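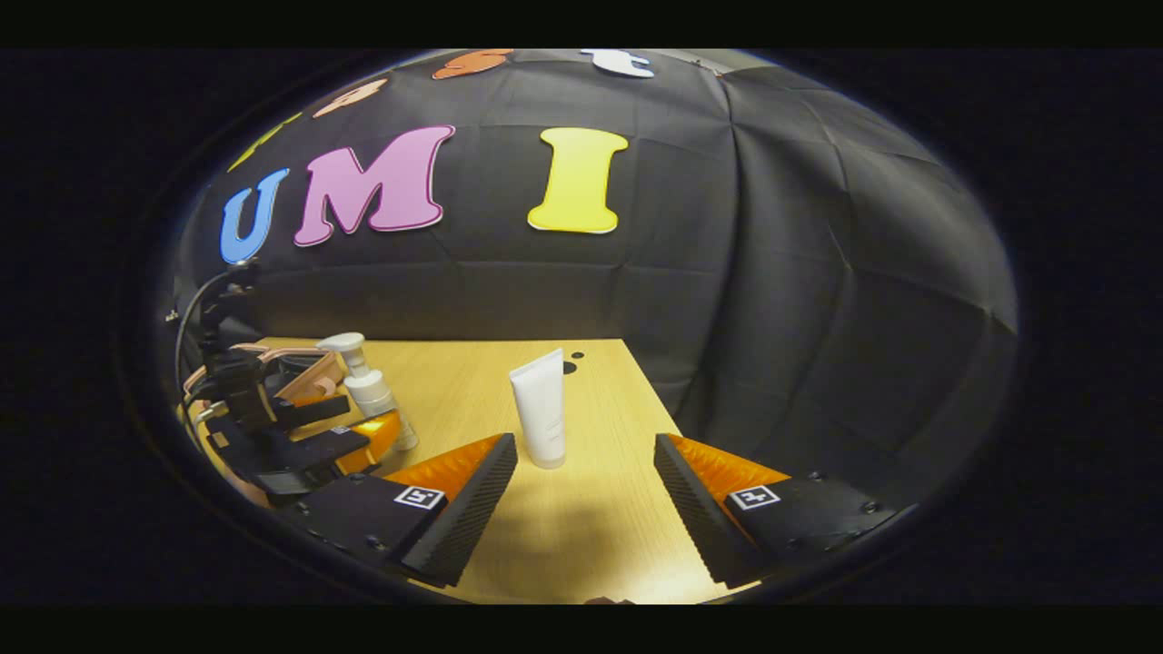 Been reading up on why the paint you buy in tubes goes bad, and I want to put it all in one place before I forget it. Most of what we throw out isn't spoiled. It has separated, or the neck has dried shut. A squeeze tube stored upright on its cap, like the white one on the table, keeps the paint down by the opening, so there is less air sitting over it. Stored the other way up, you get a plug at the neck.

I paint with gouache, so that's what this is about. Oils and acrylics have their own problems. Gouache is pigment, gum arabic and water, plus whatever the maker adds to keep mold off. The water leaves first. Even with the cap on tight, it gets out slowly through the threads.

If the paint has gone stiff but still gives when you press the tube, warm the tube in a mug of hot tap water for 8 minutes, then knead it. Don't use boiling water. I split the seam on a tube of ochre that way in October and lost half of it.

Clear liquid coming out before the color is the gum separating. Don't pour it off. That liquid is the binder, and without it the paint dusts off the paper when it dries. Squeeze the whole lot onto a plate, mix it with a knife, and use it that day.

A tube that is hard all the way through can still be used. Slit it down the side, peel it, and break the lump into a pan. Add two drops of water and leave it covered overnight. It won't lay down flat washes the way fresh paint does, but it's fine for sketching.

Daichi Shibata taught the class I took at the Dridach, and he wiped the threads of every tube before capping it. I thought it was fussy. I now do it with a damp rag and I haven't had a cap stick in two winters.

If a cap is already stuck, hold it under the hot tap for a minute and turn it with a rubber jar opener. Pliers will twist the neck.

Mold is different. Fuzzy spots or a sour smell means it goes in the trash. I tried scraping it off once and it came back in the sketchbook, on a page I liked.

I have some 50 tubes and I use maybe a dozen of them. The rest I bought in sets. If you're starting out, get a white in the big size and a few colors in the small size. White runs out long before anything else.

Next thread will be on paper. I've got pads from Arai and Pollow to go through, and one of them buckles badly.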